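4.2 The order of work inside the case

It is worth dwelling a little on how the repair benches at Prunstead are taught to approach a processor change, as so much of what we found later depends on it. The course notes, written by Shagufta Sandhu and revised each November, ask the learner to lay the tower on its side with the open face upwards, so that the board is level and nothing has to be held up against its own weight. Most of our 22 learners did this without being asked, but several told us in interview that at home they would have left the machine standing and simply leaned in. The notes then work inwards, from the case to the board and from the board to the socket, and Sandhu is very firm that the memory slots should be empty before the socket is opened, even on boards where there is plenty of space.

The moment learners spoke of with the most feeling was the one just before the processor goes down.

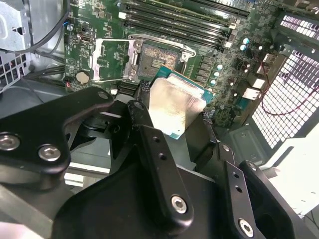

In interview they called it 'the hover', a word we have happily borrowed. The metal frame and the lever must both be well out of the way by then, and the contact pins are bare, so a dropped corner can spoil the socket for good. Learners who paused at the hover to check which way round the processor should go spent longer on the step, as one might expect, but they seldom had to lift the part and try again. Arsalan Durrani, who coded the session notes with us, marked any pause of six seconds or more, and 60 such pauses were recorded over the whole term.

We had supposed, rather too readily, that the socket itself would be the whole of the difficulty. In fact a good deal of trouble came from its neighbours. Cables drift back over the board after they have been tucked aside, drive cages leave little space for a resting hand, and a graphics card left in its slot makes a surprisingly tempting armrest. The Siddiqui checklist, which we used for scoring, has only one line for all of this ('area clear'), and we would gently suggest that it deserves more. Figure 6 gives a fair idea of how much there is to work around in a tower of this sort, even with the side panel off.

Figure 6. Interior of a Dell desktop tower laid on its side, with the processor socket exposed near the middle of the board and the drive cage to the right. 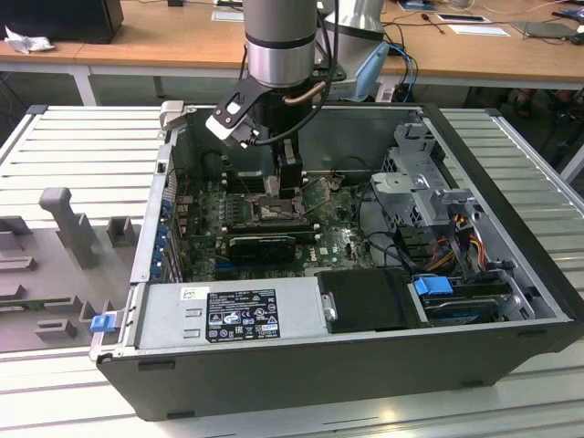

4.3 What learners said about cables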